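Search
Type and hit enter

The Recount

Intan Simanjuntak had worked in the Brollen County elections office for 11 years when the Munshi campaign asked for the recount. Sadow had won by 242 votes. The request came in on a Monday, four pages, with a check stapled to the last one.

"They want the emails too," said her supervisor, Zumside, from the doorway.

"Which emails?"

"All of them. Anything the office sent about the absentee ballots."

She had written most of those herself. They were dull. One asked the printer to fix a fold line. Another asked who had taken the good stapler. She printed them in order and put them in a folder.

By noon a radio host was saying the folder had gone missing. Intan heard it in her car with a sandwich in her lap. The folder was on the seat next to her. She finished the sandwich and drove it over to the courthouse, where a clerk stamped it and gave her a receipt.

Her sister called that night. "Is it true you're being investigated?"

"No. I dropped off some papers."

"It says here you refused to."

"Who says?"

Her sister read her the name of a website neither of them had ever heard of.

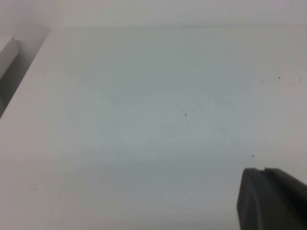
The recount took 2 days. There were 1760 absentee ballots, and both campaigns sent lawyers to watch each one go by. The Sadow lawyer had a cold. The Munshi lawyer kept offering him cough drops - he took one every time. Late on the second afternoon Zumside read the result out loud. Sadow had gained a vote.

The Munshi lawyer closed his laptop and asked where he could get a decent dinner. Intan told him about the place by the bridge.

On the drive home she turned on the radio. The host was talking about the stapler. She listened until the light changed, then switched over to the ball game.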